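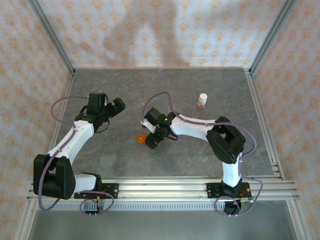 By the Editorial Board, Kandus Home Review
Opinion | June

Patterned wallpaper has spent many years out of favor, and this publication bears part of the blame. Of the 98 rooms featured in our pages last year, 14 had any pattern on the walls. The rest were painted, most of them white.

We believe the balance should shift. A pale pink paper with a repeating orange-beige motif, carried across three walls, gives even a working area a settled character. Set beside a gray, marble-patterned tabletop, it supplies the warmth that gray surfaces lack. The two patterns differ in scale and color, and neither needs to be plain for the other to be enjoyed.

The usual objection concerns resale. Agents advise owners to strip anything a buyer might dislike, and owners comply years before they intend to move. This is poor advice for people who must live in the room in the meantime.

A second objection — that pattern distracts from work — deserves more respect. Some readers do prefer a blank wall above a table. They should have one. Our quarrel is with the assumption that everyone else must follow, and our fall issue will give patterned rooms a larger share of its pages.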